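Week 3: reading a care label, and why cotton shrinks

Last week I promised we'd get on to shrinkage, so dig out the handout on fibres if you still have it. I've lost mine twice.

Cotton doesn't really shrink the way wool does. When yarn is spun and knitted it gets pulled about under tension, and the cloth leaves the mill a bit longer than it wants to be. Add warm water and some tumbling and it relaxes back. Knits relax far more than wovens - all those loops have room to move - so a T-shirt usually changes shape more than a bedsheet does.

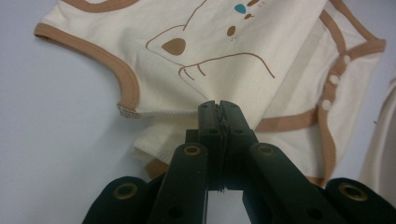
Wool is another story. The fibres have scales, the scales catch on each other, and you get felt. You can't undo it, whatever my aunt says about hair conditioner!

For the practical in March, please bring a square of plain cotton jersey, 400 mm each way, and mark the grain in pencil. We'll measure it, wash it at 40, dry it flat and measure again. Work out the change as a percentage of the first length (people always divide by the wrong one).

Norbert Šindelář has lent us his notes on pre-shrunk cloth, and they're in the blue folder by the sinks. Read the first 3 pages before Friday if you can. The rest is mostly about dyeing, and we'll come to that after the break.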